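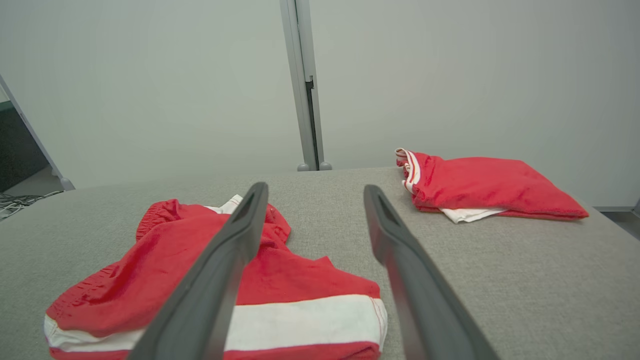
Red athletic shorts on a grey table.

January 20, 2021
By Zanele Mabaso

Okell Kit Library opens its doors to every young runner in Drunerel

If you have ever stood in a hallway on a school morning, hunting for a pair of shorts that fitted perfectly well last term, then you will understand how the Okell Kit Library came to be. We are delighted to say that from February it will be open to every family in Drunerel with a child at school, and you won't need a letter, a form from the head teacher or a long explanation at the desk.

The library lends sports clothes in just the way that other libraries lend books. Families choose what they need, take it home for up to 30 weeks, and bring it back when the season ends or when somebody has had a growth spurt (it is usually the growth spurt!). Shorts, shirts, tracksuits, socks still in their packets and a good many pairs of trainers are all on the list, in sizes from age four up to adult.

We began with 50 borrowers from one running club, and by the end of last year 400 children had joined. Between them they have borrowed 2,023 items, a figure that made us put the kettle on and sit down for a minute.

"My own two went through three pairs of football boots in a single winter, and I remember very well what that did to the shopping money," said Zanele Mabaso, who runs the library. "I would love every child to turn up to practice thinking about the game and whether there will be oranges at half time, and not about what they have got on."

Collections will be by booked time slot from the side door of the Gustedov Hall on Hrytsenko Street, with home delivery for anyone who would prefer to stay in. Borrowing is free, and nothing is charged for ordinary wear, grass stains or a lost sock.

Clean, outgrown kit is always welcome, and larger boys' and girls' sizes are especially wanted before the spring athletics season. Please wash it first, tie the laces of any shoes together and leave your bag in the porch.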